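Why Is Tape Sticky?

Grab a roll of tape and pull off a strip. Hear that ripping sound? That's the glue letting go, and there's some amazing science hiding in it!

Tape has two main parts. The backing is the strip you can see, and the adhesive is the thin, gooey layer on one side. Up close, even a smooth wall has tiny bumps and dips. When you press down, the soft goo squishes into all those little spaces and gets super close to the wall. Then the tiny bits of glue and the tiny bits of wall pull on each other - like really weak magnets, but millions and millions of them! 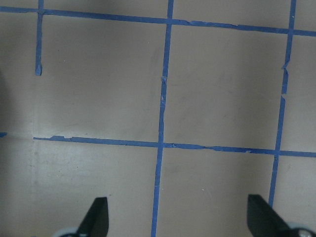 Some tapes hold on much harder than others. Packing tape has strong glue, so it can rip the paper right off a box. Painter's tape has gentler glue, so it peels up without making a mess.

Try it! Stick 4 pieces of tape to the back of your hand, then to a book cover, then to a fuzzy sock. Which one grabs best? Wait 30 seconds before you peel - and watch what the sock does to the sticky side!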